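22 February 2023

Took the old board out of the desktop this morning. The new one is a Wodwood, the mid-size model with two slots for fast drives. I paid 139 for it, open box. The manual was missing but the back plate and all the screws were there.

Before that I went out for a few small things and was home by ten. Cleared the desk, turned off the power supply, and started pulling cables. The front panel wires are the part I always get wrong, so I wrote them down first.
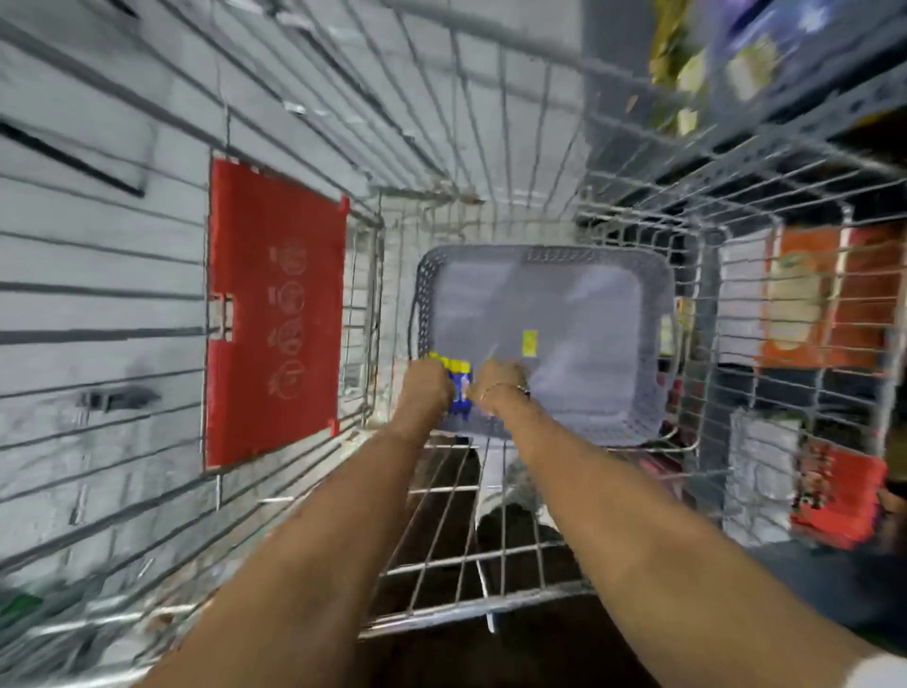 Falau wrote under my last entry that the board needs a BIOS update before it will see a newer processor, and that it should be done from a USB stick with the old chip still in. I had planned to swap both at once. I did it the slower way. The file came from the support page, version 1069, and the update took 3 tries. The board would not read the first stick, and on the second try I had the file in a folder. It needs to be on the top level, with the name changed.

After that the new processor went in and the memory showed up at full speed. Idle temperature is 40, a little higher than the old setup. I used the Charvát cooler again with fresh paste. The bracket fits, but one corner sits very close to the first memory slot. 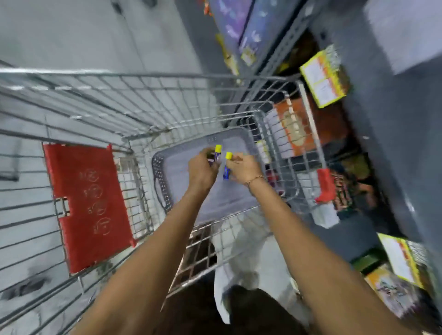 2 min read

Windows wanted to be activated again. I signed in, told it I had changed hardware, and it took the old license. Sound did not work until I put in the driver by hand. The network port was fine from the start.

The Gremness case has no room behind the tray, so the thick power cable runs across the front. It looks bad with the side off. I may get a longer one in July when I change the graphics card.

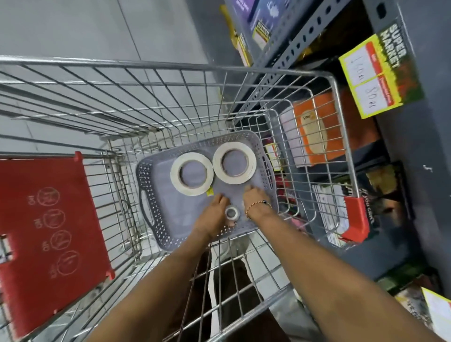 Tape and the tray, in the cart.

Left a memory test running and went to make dinner. No errors on the first pass. Still to do: set the fan curve, move the photo drive over, and find the box for the old board so I can sell it.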